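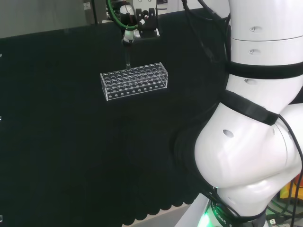 Clear acrylic tube racks crack around the holes after alcohol wipe-down

Posted by tallbench on 1/16/26 in Materials and Workshop

I look after consumables for a small water testing lab. We handle almost 4,000 tubes a month and store them in clear acrylic racks, the kind with several transparent plates stacked in tiers and rows of round holes in each plate. The plates are 3 mm cast sheet, laser cut by Erkar, a local sign shop. They were glued up in our own workshop with solvent cement.

In November we changed the wipe-down from dilute dish soap to 70% isopropyl alcohol. Within a few weeks a number of racks had fine cracks running outward from the holes in the top plate. The cracks are short, they start at the cut edge, and they catch the light when the rack is tilted. Older racks from a catalog supplier (Pirzada), which as far as I know have drilled holes, get the same wipe-down and show nothing.

What I want to know:

Is the alcohol causing this, or was the sheet bad to begin with?
Can the remaining racks be treated so they survive alcohol?
If they have to be replaced, should I change the material or the cutting method?

The racks never go in an autoclave. The warmest they get is a tap water rinse. The load is light, glass tubes and nothing else. Flame polishing the edges was suggested here at work, but I have read opposite things about that.
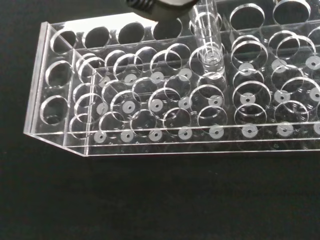
moss_and_mortar

It's the alcohol. Acrylic and alcohol don't mix. Same thing happened to the window on my aquarium hood after I cleaned it with glass cleaner. Go back to soap and water and buy polypropylene next time. It's cloudy but it doesn't crack.

I wouldn't bother trying to repair them. You can run thin cement into a crack and it looks better for a while, then it opens up again next to the repair.

kerf_width

The reply above has the right culprit but leaves out half of the mechanism. Alcohol alone will usually do little to unstressed cast acrylic in a short wipe. Stress alone may sit in the part for years with nothing to see. Put the two together and you get crazing, also called environmental stress cracking. The liquid gets into the surface where the plastic is already under tension, and the tension opens it.

Laser cutting is where most of your stress comes from. The beam melts a thin layer at the cut edge. That layer cools against cold sheet, tries to shrink, and can't. The result is an edge in tension all the way around each hole. A plate with many holes close together has a lot of that edge in a small area, and the strips between holes get heat from both sides. A drilled hole, cut with a sharp bit made for plastic and kept cool, ends up with much less. That would fit what you see with the older racks. A dull bit will leave stress as well, so don't take drilling as a guarantee.

Check whether the sheet was cast or extruded. You say cast, but sign shops stock both, and it is easy to be given the wrong one. Extruded sheet crazes much more readily after laser work. If the protective paper or film was kept, it often says which it is. Erkar should be able to tell you from the order. 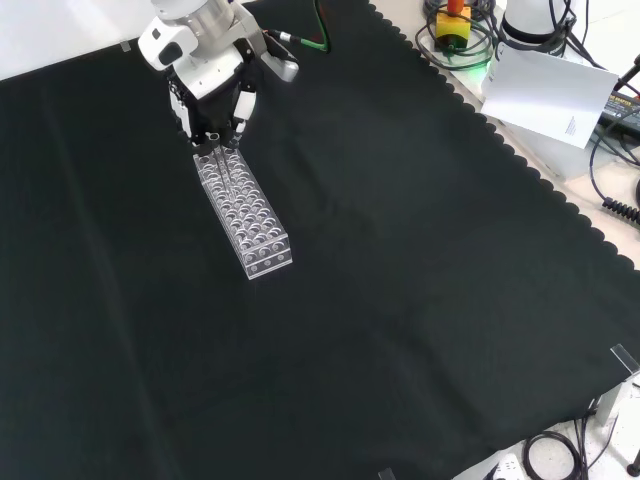 Annealing is the usual fix and it works on parts that have not cracked yet. It will not close existing cracks. The numbers I use for thin cast sheet:

1. Clean with mild soap, rinse, and dry fully. Remove every bit of masking. It bakes on.
2. Lay the plates flat on a level tray with a clean cotton cloth underneath. Don't stack them.
3. Put them in a cold oven and bring it up slowly to 169 °F. Use a separate thermometer. The dial on a kitchen oven can be well off, and many overshoot badly each time the element comes on.
4. Hold for three hours.
5. Turn the oven off, leave the door closed, and don't open it until everything is at room temperature. Fast cooling puts stress back in.

Don't use an oven that also cooks food. If the racks are already glued, annealing is still possible, but let the joints cure for several days first and expect the odd rack to shift slightly. Fresh cement plus heat makes bubbles in the joint. For new racks the better order is cut, anneal, glue, and then anneal again if you have the patience.

Test one before doing the lot. Anneal a scrap with a few laser cut holes in it, keep a second scrap as cut, and lay an alcohol-soaked swab on both for fifteen minutes. If the untreated piece crazes and the annealed piece doesn't, you have your answer and a process you can trust. If both craze, suspect the sheet.

Two crossed polarizing films will also show stress as colored bands. It's a cheap check and needs no chemicals. Put one film on each side of the plate with a white light behind and look at the rims of the holes. Bands packed tightly against the edge mean trouble.

On flame polishing, skip it for anything that will see alcohol. It gives a nice edge and adds more of exactly the stress you are trying to remove. Solvent cement on a flame polished edge will often craze it within minutes.

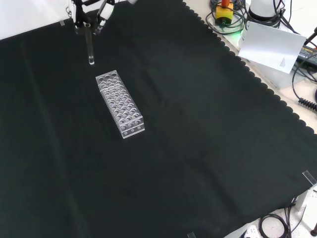 As for cleaners, anything with alcohol, ammonia, acetone or most aromatic solvents is out for parts that haven't been annealed. Diluted dish soap is fine. So is a quaternary ammonium disinfectant if the data sheet lists acrylic as compatible. We use Clusness 488 at the weakest dilution on the label and rinse after the contact time. I can't speak for the stronger mix. Microfiber or soft cotton only, as paper towels scratch.

If the wipe-down procedure has to stay at 70% isopropyl, I would move to polypropylene or coated wire and accept losing the clear sides. Polycarbonate gets proposed a lot as the tough option. It's tougher in impact, and it handles isopropyl better than acrylic does, but it has crazing problems of its own with solvent cement and with alkaline cleaners.

tallbench

Thanks. Checked with the shop and the first batch was cast, the second was extruded — they ran out and substituted. The cracked racks are all second batch as far as I can match them up. I'll set up the swab test on offcuts from both. Does the hold time change if I anneal assembled racks? The glued corner is a fair bit thicker than a single plate.

kerf_width

Yes, go by the thickest solid section, including glued-up layers. I'd add an hour for yours. Slow down the cooling too if the oven allows it. For the extruded batch, drop the temperature a little, since it softens sooner and the plates can shrink along one direction. Measure the hole spacing before and after on one rack and see whether your tubes still go through all the tiers.

Related topics

Removing baked-on masking paper from old acrylic sheet
Solvent cement or two-part adhesive for thick joints
How to tell cast from extruded sheet without the label
Polypropylene welding rod sticks but peels off the next day
Drill bit angles for brittle plastics

Contact | Terms of use | © 2026 Ondance Community Help | Back to top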